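Subject: Re: [small-arms] Plolel bench kit, anybody tried one?

On Saturday a list member wrote:

> We've got money for one two-arm setup before the end of March and
> the Plolel bench kit keeps coming up. The brochure says it handles
> "mixed household objects" and I'd like to hear from a person who
> has stood next to one. Is the frame any good? How bad is the
> cabling? And is the Muvach software worth paying extra for, or do
> you all just write your own?

I can help with this one! We've had the Plolel on loan for a while now and I've been meaning to write it up for the list anyway, so you're getting the long version.

The frame first. It's good. It came in more pieces than I expected (the parts list ran to 102 lines, and yes, I ticked them all off) and it took two of us most of a day, but once it's bolted up it stays put. My one complaint is the corner brackets, which want a longer hex key than the one in the bag. Buy your own before you start or you'll be scraping your knuckles all afternoon.

Both arms reach the middle of the table with room to spare, and they can get over a raised shelf too, which was the thing I cared about most. Our test job is bowls. Plastic ones, patterned ones, some on the table and some up on the shelf, and the arms have to pick and stack them. Bowls sound easy until you try it - you've only got a thin rim to grab, and a see-through one is a whole different problem for the vision side than a nice solid red one.

So, bowls:
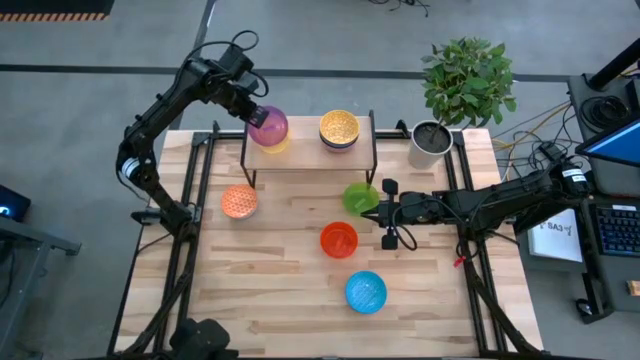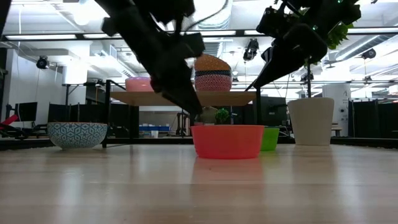

Two more from the same setup, shelf and all. 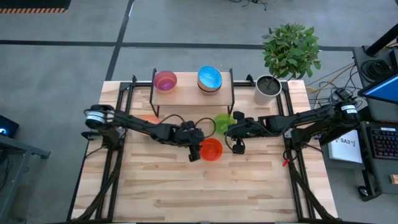
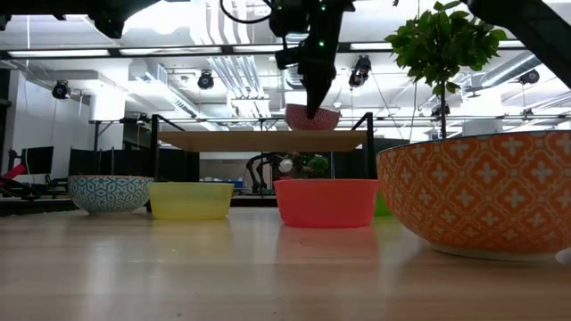 The reply I got off-list, when I'd told a couple of people I was writing this, was that bowls flatter the kit. Hầu wrote that any two-finger gripper looks clever on a rim, and that I should try a folded dish towel or a full mug before I told anyone to spend 3,000 on the upgrade package. Fair enough, and I'll own up that I haven't done towels yet. Mugs I have done, empty ones, and they were fine by the handle and pretty poor any other way.

Now the cabling, which you asked about. It's so-so. There's slack looping off the arms and you need to keep an eye on it when you teach a new move, especially at the wrist. We bought a pack of hook-and-loop ties and that helped a lot. I asked Plolel if they had a proper sleeve for it and they said one is coming, no date.

Muvach is the part I'd think hardest about. The pick-and-place screens are friendly, and a student who had never touched an arm was teaching it stacks before lunch. But keeping two arms out of each other's way in the middle of the table is still mostly on you. It'll warn you, and then it stops both arms and you start that move again. I logged 193 runs with the default settings and that stop was by far my biggest time waster. Slowing the right arm down made it better, though I'd rather not have to. If you already have your own planner I'd skip Muvach and put the money into spare finger pads.

Oh, and the pads! They wear. We're on set number 5. The shiny patch shows up on the inside first, and once you see it the thin rims start slipping, so swap them then and don't wait.

We also looked at the Plorna before we took this one. Lighter arms, nicer manual (much nicer), but the shelf height we wanted was right at the edge of its reach and I didn't want to fight that every day. If all your work is flat on the table it might suit you better, and their support people answered my emails the same afternoon.

Would we keep the Plolel? Yes, I think so, minus the software. The loan includes a returns form I haven't filled in yet, so if you want me to try one of your own objects on it, tell me the size and weight and I'll see what I can dig up. And if anybody on the list has a towel routine that works with stock fingers, please post it, I have a reply to Hầu to write.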